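Resetting the Table Between Stacking Runs

Use these rules for every bowl and cup task at Lallar. 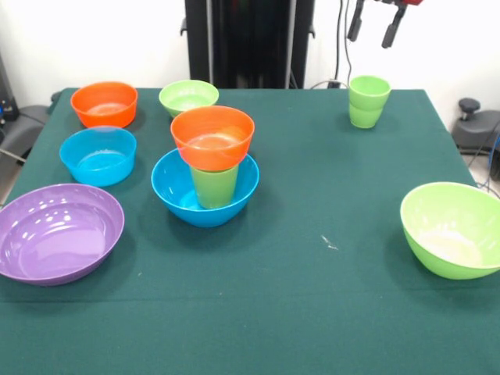 Before you start
Stop the arm and wait until it is still. Keep your hands off the table until then.

Resetting
1. Take stacks apart from the top down.
2. Separate nested cups.
3. Pick lint and scraps off the cloth.
4. Move any bowl that hangs over the table edge.

Logging
Enter the run number, such as 2280, before you restart. Report damaged cups to Vaida Strazds.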